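Temberg view-dropout trainer, tested on a spooning task
Stuart Hebden
02/04/2021

Temberg is a training package for visuomotor policies that use one wrist camera and one fixed camera. Its main idea is easy to state. During training, the image features from one view are blanked at random, and a second loss asks the network to predict the features of the missing view from the one that remains. The authors call this cross-view dropout. The claim is that a policy trained this way relies less on whichever camera happens to be most convenient, and so degrades more slowly when that camera gives poor images.

I was interested because our previous trainer, Yeom, had the opposite habit. It learned to steer almost entirely from the fixed view and ignored the wrist view until very late in the approach. On opaque objects that was tolerable. On glass it produced confident grasps in the wrong place.

Installation took an afternoon. The package expects synchronized image pairs and gripper pose at a constant rate, and it will reject an episode with a single missing timestamp. There is a repair script, but it drops frames silently. I would have preferred a log. The configuration file is well commented apart from the section on camera calibration, where two of the parameter names differ from those in the manual.

The task is picking up a teaspoon with a pale blue handle, taking coffee beans from a clear glass cup, and releasing them over a dark mug. The table is white. I recorded 90 demonstrations by teleoperation, moving the objects between episodes, and trained Temberg and Yeom on the same set with the same image encoder. 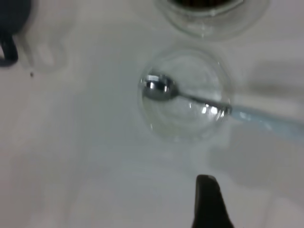
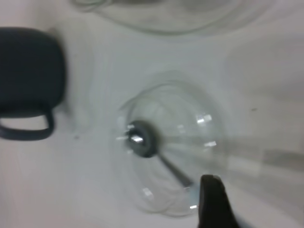

Wrist camera: clear glass on the white table, gripper finger at the lower edge.

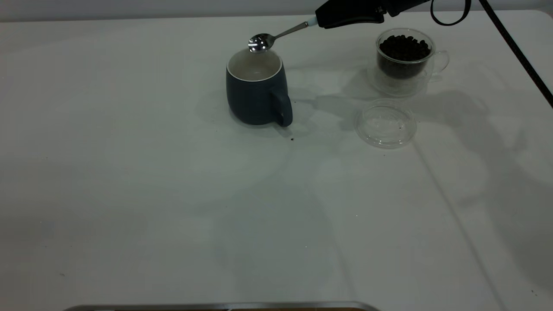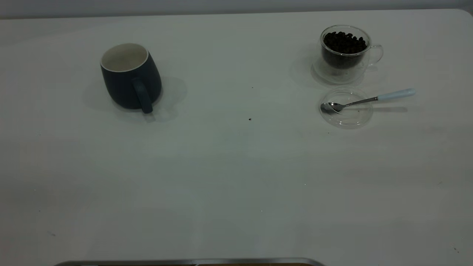

The last two are from the fixed camera: mug, glass cup with beans, round clear lid, spoon.

Evaluation was 20 trials per condition, in 3 conditions: both cameras normal, wrist camera degraded, and fixed camera degraded. Degradation meant added blur and lowered contrast on the stream before it reached the policy. I scored a trial as a success if at least one bean ended in the mug and the spoon was still held at the end of the motion.

With both cameras normal the two trainers were close enough that I would not choose between them on this basis. Temberg's approach to the handle was slower and had fewer corrections. Yeom moved sooner and sometimes had to back off.

With the fixed camera degraded the difference was plain. Yeom stalled above the table in most trials or closed beside the handle. Temberg usually completed the pickup, although its aim over the mug became worse and it occasionally tipped the spoon too early. That fits the method: the wrist view carries enough information about the handle, and much less about where the mug is.

With the wrist camera degraded, Temberg lost more than I expected. The manual suggests the effect should be symmetrical between views. In my runs it was not. The pickup failed more often than the scooping, and the failures were mostly small errors in height over the glass. The predicted wrist features looked reasonable in the diagnostic plots, so either the plots are too coarse or the policy needs detail that the fixed camera cannot supply at this distance. I suspect the second.

Dropout rate matters a good deal. The default setting gave hesitant motion near the cup. Lowering it helped, and holding it at zero for the first 800 training steps helped further. Neither adjustment is described in the manual. I found the warm-up option by reading the source.

Training time is longer than with Yeom because of the second loss. Memory use is also higher, and the batch size had to come down on our machine. Inference cost is unchanged, as the prediction head is removed on export. The exported policy ran under our Flodness controller without modification – a welcome change from Yeom, which needed a wrapper for the pose format.

Limits of this test: one task, one set of objects, one table. I did not vary the lighting, and synthetic blur is a poor substitute for a dirty lens. The success criterion is also loose. A score by weight of beans transferred would say more about the quality of the scooping, and the Utavard protocol does it that way, but I had no scale on the bench.

I am keeping Temberg for work with glass and for cells where the fixed camera gets blocked. For opaque parts under steady lighting, Yeom trains faster and I have left it in place. The timestamp check is the first thing I would ask the developers to change, followed by the two calibration parameter names.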